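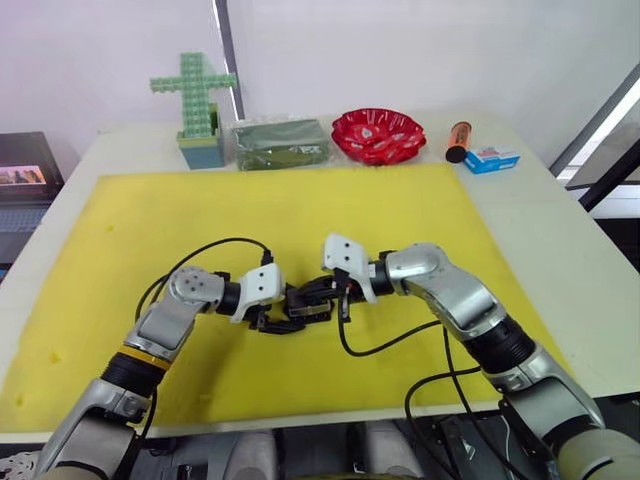

Dranlow Residents' Forum
Board: Halls, Grounds and Shared Facilities
Topic: Proposed changes to the hall booking rules – views invited

Posted by: Hall_Bookings_Office
Members are invited to comment on the draft booking rules for the two ground-floor rooms at the Barbier Hall. The present rules have been in force for 8 years and were written when the hall had far fewer regular users. Demand has since grown, and the office now turns away requests for most weekday evenings between September and May.

The main proposals are as follows.

Regular hirers would be able to reserve a slot for one term at a time. At present a regular booking continues until the hirer gives it up.

Setting up and clearing away would be counted as part of the hire. A group that wishes to begin at 7 pm and needs half an hour to put out tables would book from 6.30 pm.

A hirer who fails to attend on two occasions in a term without giving notice would lose the slot for the remainder of that term.

Bookings would be made through the Pronora online system. The paper diary in the entrance lobby would be withdrawn.

Comments should be posted in this thread. The draft will be revised once the thread has closed.

Posted by: quoin_and_mallet
I write as the secretary of a group that has used the smaller room for a long time. The proposal on setting up is reasonable in principle, but it would raise our costs by a quarter. We hire for two hours, and we have always been allowed in beforehand to arrange the chairs. If that half hour is now to be charged, I would ask the office to consider a lower rate for it.

The term-by-term arrangement is of greater concern. Our members plan a year ahead, and our visiting speakers are often arranged earlier than that. Under the draft we could not promise a speaker a date in the spring until the autumn term was nearly over.

Posted by: Lowfield_Parent
I take a different view. Our playgroup has been on the waiting list for a morning slot for more than a year. During that time I have passed the hall on several mornings when the large room was booked and plainly dark. A booking that never ends is of great benefit to those who already hold one and of none to anybody else.

I support the rule on missed sessions and would prefer it to be stricter. One missed session without notice should be enough to bring a warning, and the second should end the booking altogether.

Posted by: quoin_and_mallet
In reply to Lowfield_Parent: I have no objection to the rule on missed sessions. Our group has always given notice. My point concerned only the length of a booking. A year would be fair to both sides, and would still bring every slot up for review.

Posted by: Tenor_Line
The choir would be content with a term, provided that existing users were offered their slot first. The draft does not say whether this would be so. Paragraph 4 speaks of slots being "released", and paragraph 9 speaks of "renewal". These cannot both be correct, and I should be grateful if the office would say which is meant.

May I also raise the matter of the piano. The draft requires all furniture to be returned to its original position. The piano has no agreed original position. We find it by the stage on some evenings and under the far window on others, and each group appears to believe that its own arrangement is the proper one. A mark on the floor, or a plan pinned inside the cupboard door, would settle it.

Posted by: Hall_Bookings_Office
Thank you for these comments. On paragraphs 4 and 9, the intention is that a current hirer will have first refusal on the same slot for the following term, to be taken up at least two weeks before the current term ends. Any slot not taken up by then will be released to the waiting list. The wording of paragraph 4 will be corrected.

The position of the piano will be considered separately.

Posted by: Sedge_Warbler
First refusal removes most of the benefit of the change. If every current hirer renews every term, as they surely will, the waiting list will not move and we shall have the present system with additional forms.

I suggest that first refusal be limited to three terms, after which the slot should be offered openly. Where more than one group wants it, the office could draw lots or could divide the slot between alternate weeks. Several groups meet only fortnightly and yet hold their evening for every week of the term.

Posted by: quoin_and_mallet
I cannot agree to the drawing of lots. A society with settled members should not lose its home by chance. I would support alternate weeks where a group does not in fact meet weekly.

Posted by: Lowfield_Parent
A hall is provided for the whole of Dranlow, and no group can regard a room in it as a home. I say this with respect for the work that the older societies do. Their members were once new applicants as well.

Posted by: Moderator_East
Members are reminded to address the proposals and to avoid remarks about particular groups. No posts have been removed.

Posted by: Harrow_and_Tine
I have not seen any comment so far on the withdrawal of the paper diary, and I wish to object to it. The gardening club has 56 members, and many of them do not use the internet for such purposes. Our booking is made by whoever happens to be free to walk to the hall. The diary is simple to read and it shows at a glance who is in the room before and after us, so that we know whom to speak to if the heating has been left on.

I understand that Pronora requires an account and a password for each person who makes a booking. This is a great deal to ask of a club that makes the same booking at the start of every season.

Posted by: Tenor_Line
The choir's experience of the diary has been less happy. We have been double-booked on two evenings in the past year, on each occasion because an entry had been rubbed out and written over. On the second evening we rehearsed in the corridor. I would accept the inconvenience of a password.

Posted by: Sedge_Warbler
Could both be kept – the online system as the record, and a printed copy of the week's bookings displayed in the lobby? The village hall at Revuvus does this, and a telephone line is open one morning a week for those who prefer to book by voice. I have used it and found it quite satisfactory.

Posted by: Harrow_and_Tine
A printed sheet and a telephone line would meet most of my objection. I would ask only that the sheet be printed in a size that can be read without a torch, as the lobby light has been poor since the winter.

Posted by: Hall_Bookings_Office
The office is grateful for the suggestion from Sedge_Warbler and will include both the printed sheet and a weekly telephone hour in the revised draft. The fault in the lobby light has been reported.

For the information of members, the office received 194 booking requests for weekday evenings in the last full year that could not be met. Roughly half were for the larger room. The figure includes single events as well as regular hire.

Posted by: quoin_and_mallet
That figure is higher than I had supposed. Is it known how many of the requests came from the same applicants asking again? A group that asks every month would appear in the total many times over.

Posted by: Hall_Bookings_Office
The records do not allow the office to separate repeat requests. This will be possible once bookings are held online.

Posted by: Lowfield_Parent
We applied four times. I do not see that it makes our need any smaller.

Posted by: Brick_Lane_End
May I ask that the charge for setting up be looked at again. I run a small craft class. The tables take ten minutes to put out, and it seems hard to pay for the same half hour as a group that is building a stage. Charging in quarter hours would be fairer.

Posted by: quoin_and_mallet
I support the request for quarter hours.

Posted by: Tenor_Line
The choir also supports it.

Posted by: Hall_Bookings_Office
The office will ask whether Pronora can be set to accept quarter-hour periods. The revised draft will state a renewal period for first refusal, and members' differing views on its length have been noted. It will be posted on this board and displayed in the lobby. Further comments may be added here until the end of May.

Posted by: Tenor_Line
And the piano?

Posted by: Hall_Bookings_Office
A separate topic has been opened for the piano. Replies on that subject should be posted there.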